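Fodeso 기록물 보존환경 개선사업 중간 진행보고

수신: Terkonia 재단 사업지원과
작성: Clernia 보존처리실
사업책임자: Eino Kemppainen
작성일: 15/08/2003

1. 보고 범위

본 보고서는 Fodeso 분관이 소장한 지적도 및 측량 원부의 탈산 처리, 재포장, 서고 환경 개선에 관한 진행 상황을 정리한 것이다. 보고 대상 기간은 5월 착수 시점부터 작성일까지이며, 예산 집행 명세는 별도 제출한 회계 서류에 따른다. 지원협약서 부속서에 명시된 성과 항목 가운데 목록 전산화는 협약 변경에 따라 차기 보고로 이월되었으므로 이번 보고에서 다루지 않는다.

2. 처리 물량

협약상 목표 물량은 3000매이다. 작성일 현재 상태조사를 마친 자료는 3293매로 목표를 상회하나, 이는 원부에 합철되어 있던 별지를 분리하여 개별 등록한 결과이다. 별지는 대부분 소형 투사지이며 처리 소요 시간이 본지에 비해 짧다. 탈산 처리까지 완료한 자료는 거의 1000매에 이른다. 나머지는 건식 클리닝을 마치고 처리 대기 중이거나, 잉크 용해도 시험 결과를 기다리고 있다.

상태조사 등급은 네 단계로 구분하였다. 1등급은 재포장만 시행하고, 2등급은 건식 클리닝 후 재포장한다. 3등급은 탈산 처리를 추가하며, 4등급은 결손부 보강을 포함한 개별 처리 대상으로 분류한다. 4등급에 속하는 자료는 40매이다. 당초 계획서에서는 3등급과 4등급을 구분하지 않았으나, 결손부 보강에 투입되는 인력이 탈산 처리와 겹치지 않아 일정 관리상 분리하는 것이 타당하다고 판단하였다.

3. 탈산 처리 공정

처리액은 탄산마그네슘계 비수성 현탁액을 사용하였다. 수성 처리는 채색 지적도의 적색 경계선에서 번짐이 확인되어 제외하였다. 번짐은 동일 제작소에서 나온 것으로 추정되는 도면군에 집중되어 있으며, 같은 시기 타 제작소 도면에서는 관찰되지 않았다. 안료 성분 분석은 Jääskeläinen 분석실에 의뢰하였고 결과는 아직 접수되지 않았다.

처리 전후의 표면 pH는 동일 지점에서 측정하였다. 측정 지점은 도면 여백의 좌측 하단으로 통일하였으며, 여백이 훼손된 경우 우측 하단으로 대체하고 대장에 기재하였다. 처리 후 수치는 대체로 계획서의 허용 범위 안에 있다. 다만 뒷면에 배접지가 남아 있는 도면은 배접 풀의 영향으로 편차가 커서, 배접지를 제거하지 않은 상태의 수치를 성과 지표에 산입하지 않기로 하였다. 산입 제외 자료의 목록은 부속자료 2에 수록하였다.

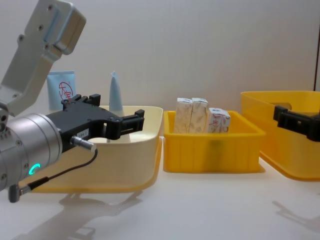 공지 · 사업현황 > 보존환경

4. 서고 환경

서고 2실의 상대습도는 제습 설비 교체 이후 일중 변동 폭이 줄었다. 교체 전에는 외기 유입구에 가까운 서가와 안쪽 서가 사이에 뚜렷한 차이가 있었으며, 유입구 차단판 설치 후 그 차이가 완화되었다. 온도 변동은 교체 전후로 유의한 변화가 없다. 공조 제어반의 설정값은 주간과 야간을 달리하지 않고 단일 값으로 운영하고 있다.

기록계는 서가 상단과 하단에 각각 설치하였다. 하단 기록계 한 대에서 배터리 접점 불량으로 5월 중 자료 일부가 누락되었다. 누락 구간은 보간하지 않고 공란으로 두었다.

조도는 열람실 이관 구역에 한하여 측정하였다. 측창의 자외선 차단 필름은 일부 들뜸이 있어 재시공을 요청한 상태이다.

5. 재포장 재료

중성지 폴더와 도면용 평판 상자의 납품은 두 차례로 나누어 이루어졌다. 1차 납품분은 규격과 pH 모두 검수를 통과하였다. 2차 납품분은 상자 모서리의 접착부에서 사양서와 다른 접착제가 확인되어 전량 반품하였으며, 대체품 납기는 공급처와 협의 중이다. 반품에 따른 추가 비용은 발생하지 않았다. 대체품이 입고될 때까지 처리를 마친 도면은 중성지 폴더에 넣어 기존 도면장에 임시 보관한다.

투사지는 폴리에스터 필름 봉입을 계획하였으나, 연필 주기가 많은 자료에서 정전기로 인한 흑연 박리가 우려되어 해당 자료는 간지 삽입 방식으로 변경하였다. 변경 내용은 협약서 제7조의 경미한 변경에 해당하는 것으로 보고 사후 통지로 갈음한다.

6. 지연 사항

안료 분석 결과 접수가 늦어지면서 적색 경계선 도면군의 처리 방법이 확정되지 않았다. 해당 도면군은 처리 순서를 후순위로 조정하였다. 현재 일정표상 여유 기간 안에서 흡수 가능한 지연이나, 분석 결과에 따라 처리액을 변경해야 할 경우 시험 처리를 다시 실시하여야 하며 이때는 일정 변경 승인을 요청할 예정이다.

7. 차기 보고까지의 계획

가. 3등급 자료의 탈산 처리 계속
나. 4등급 자료의 결손부 보강 착수 및 보강지 선정 기록 작성
다. 평판 상자 대체품 검수
라. 자외선 차단 필름 재시공 후 조도 재측정
마. 목록 전산화 입력 항목 협의

부속자료 1. 상태조사 대장
부속자료 2. pH 측정값 산입 제외 목록
부속자료 3. 서고 2실 온습도 기록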